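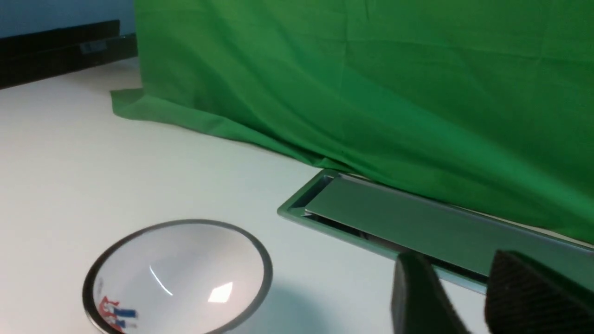

A reviewer of the earlier draft wrote that glare on the dishes could be handled in software and that the section on lamp setup should go. We kept it. The Xolalpa guide gives one lamp height and one finger cleaning interval for every cell, and we found little to back up either. Our own records from the Flomivville cell cover 1,622 grasps, logged with the Horkinance controller at its stock settings. Lowering the lamp by 30 cm moved the bright spots inside the bowls but did not remove them - glass and glazed ceramic both kept theirs (Figure 4a, b).

4.2 Finger upkeep

The guide asks for the finger faces to be wiped every 40 grasps. We ran half the sessions at 40 and half at 80 and could not tell the slip rates apart. That may say more about our small number of slips than about the wiping. 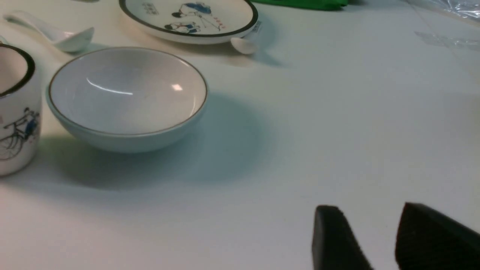

Would the result hold with thinner rims, one reader of the preprint asked, given that a bowl and a flat plate load the fingers so differently? We can't say. Our logs do not separate grasps by dish, a mistake we would fix before running this again.

Figure 4. Wrist camera views in the Flomivville cell. (a) Glass bowl, green backdrop behind. (b) Gold-rimmed bowl, fingers spread. (c) Cup at the fingers, black-rimmed bowl on the table.

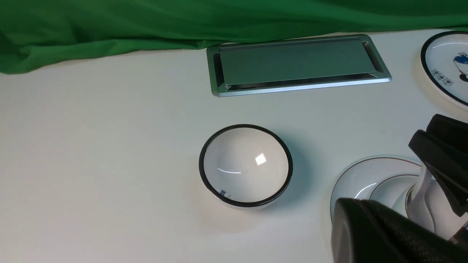

Page last modified: November, 16:10

With a cup at the fingers (Figure 4c), much of it is hidden from the wrist camera, and a small shift in the camera mount is easy to miss. Hundetti recommends a mount check at each startup. We did this and still doubt its value, as the check is made with the gripper empty.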